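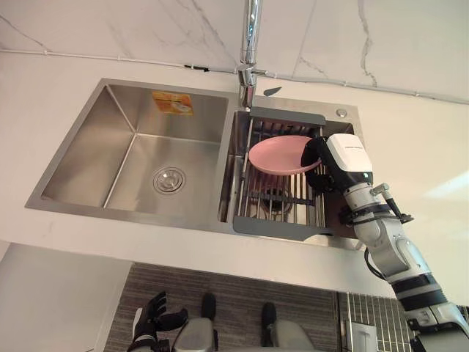

Progress note, June — Goodall kitchen refit

Quick one before the Latlow call, fuller numbers to follow when the invoices are all in.

**Where we are**

Sinks done. Double bowl, stainless, big one on the left and the narrower one on the right, same model in every unit. Drying rack sits over the right bowl so tenants don't lose counter space to a dish drainer. That was the main complaint in the spring survey, so glad it made the final spec.

White counters in throughout. Marble behind the sinks is up and sealed in the first block, second block is waiting on sealer — Pitix shipped the wrong one and the swap took almost 40 days. Chased them twice. It's here now.

Faucets: tall chrome ones, as agreed. Pressure tested in block one, no leaks at the joints. Two in block two drip when the lever is half way, plumber is coming back for those.

**Still open**

- stickers on the inside of the left bowls. Leave for tenants to peel or take off at cleaning? Cleaning crew wants an answer
- spare racks. We ordered 54, Osinix delivered 40, rest on backorder, no date yet
- caulk line at the back of the counter, block two, wants redoing in a couple of units
- cabinet doors under the sinks rub a bit, hinge ajustment only

**Money**

On budget apart from the sealer mixup. Re-delivery cost us $400 and I've asked Pitix to credit it. Would like to keep that in contingency for now and not move it from the fixtures line, unless you object.

**Next**

Finish sealing, redo the caulk, get the plumber in, then final clean and walk through. Tenants have asked if they can see a finished kitchen before moving back — fine by me, block one is ready enough. Need a yes from you on teh stickers and on the contingency. Email is ok, I'm on site till 4 pm most days and don't hear the phone.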